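How to prepare a shared staff kitchen when part of the work becomes automatic

Last updated: September

I wrote this page for the teams at Bulier who will receive a kitchen robot after us. Our building was the first one, and we learned many things in the wrong order. If you follow the steps below, your people should have an easier start than we had.
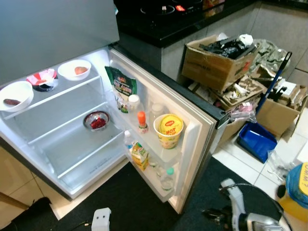 The first thing to understand is that the robot does not replace the person who cares for the kitchen. In our building this person is Yoon-hee Myung. Before, she spent most of her morning on the refrigerator and the floor. Now she decides what the robot may touch, checks its work and handles everything it leaves for her. It is still a full job, and please plan the hours for it like this.

Step 1. Talk with the people before you change anything

Have one meeting with everybody who uses the kitchen. In our case this was 20 persons. Tell them which tasks will be automatic, at what time, and who they can ask. We did not say clearly that food could be moved from one shelf to another, and there were complaints in the first week. People care about their lunch more than about the software.

Step 2. Agree on the rules for the refrigerator

Our rules are these:

Open bowls go on a glass shelf, never in the door.
Bottles, pouches and drink cartons go in the door bins.
Do not put one bowl on top of another.
If you want something to stay exactly where it is, put a Seok tag on it. The robot is set to leave tagged items alone.
Nothing is thrown away by the robot. It can only report an item, and a person decides.

The last rule is the most important for trust. A bowl with one sweet potato may look forgotten, but it can be somebody's dinner after a late shift.

Step 3. Write the task list in small pieces

In Fasumton, which is the planning program we use, a task called "clean the kitchen" is too big. Make separate tasks: open the door, check the shelves, move bottles to the door, close the door, collect packaging, sweep. Yoon-hee wrote the first list by hand on paper, from her own routine, and Byung-chul Ki from the technical team entered it. I recommend this order. The technical person does not know that cardboard comes on delivery mornings and must be folded before anybody can sweep.

We started with 11 tasks and after one month we kept eight. The other three went back to Yoon-hee, because she did them faster and did not mind them.

Step 4. Choose the hours

Run the refrigerator tasks when few people eat. We use 10:30 in the morning and 15:00. Do not run anything during lunch. An open refrigerator door takes a lot of room, and people with hot soup should not have to walk around it.

Packaging and floor tasks come after the refrigerator tasks. Keep the broom and the dustpan in one fixed place, and show this place to everybody.

Step 5. Decide who may stop it

Everybody may stop it. Write this on the wall next to the Unetti stop button, in the languages your people read. In the beginning our colleagues were afraid to press it, and they waited for Byung-chul to come from the other floor. After we told them two times that no one will be blamed, they started to press it – sometimes too much, but this became normal again.

Step 6. Check the log every week

Fasumton shows for each task if it was finished or given to a person. Last month our number was 98 percent finished for closing the door, and much lower for packaging. Do not use these numbers to judge the kitchen person. Use them to decide which tasks should go back to hand work.

Sit together for half an hour, with the log open, and ask the kitchen person to speak first. In our building she had already noticed most of the problems before the log showed them.

Step 7. Change the job description

We did this too late. For some months Yoon-hee was doing planning and checking work, but her contract still said only cleaning. Please speak with your personnel office before the start, and include the training hours. If the work is now different, the title and the pay should be looked at also.

For questions about the task list, write to Byung-chul. For questions about the kitchen rules, ask Yoon-hee directly. She is usually there until 16:00.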